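Subject: Re: [kindska-home] Picking a gray for the back room
From: Asnakech Ayele

Hello all, and thank you for so many kind replies to my first message! I meant to answer each of you separately, but the evenings got away from me, so I hope you won't mind one long letter instead.

Tsegaye wrote:

> Before you buy anything, look at your gray in the morning and again
> after supper. We painted our hallway in Fastville one November and
> loved it until the lamps went on, and then it was pink. My wife
> still calls it the ham hallway. Also, do you really need two cans?
> The back room can't be that big.

Well, the ham hallway made me laugh out loud, and then it made me worry, so I did as you said and went back and forth with my coffee at 7 and once more before bed. You are right that a gray is never only a gray. I had been set on the plainest one on the Drivine card, number 562, and I still lean that way, but now I keep seeing other colors in every gray I look at - in the curtains, in the dishwater, even in my good coat. My sister says I should stop looking.

As for the cans, the room is bigger than you remember, and I want enough left over for the closet and for the scuffs behind the door (there are always scuffs behind that door). I still have to move the sewing table out and find a home for the 17 jars of buttons my mother left me, so there is no great hurry.

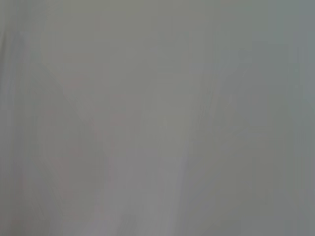

Pale gray, very close up and blurry, with a little pink and a little blue-green in it

Would you call that warm or cool? I go one way and then the other. If anyone has lived with a gray like it for a few years, please write and tell me how it wore, and whether you kept the trim white. I'd be so glad to hear.

Warmly,
Asnakech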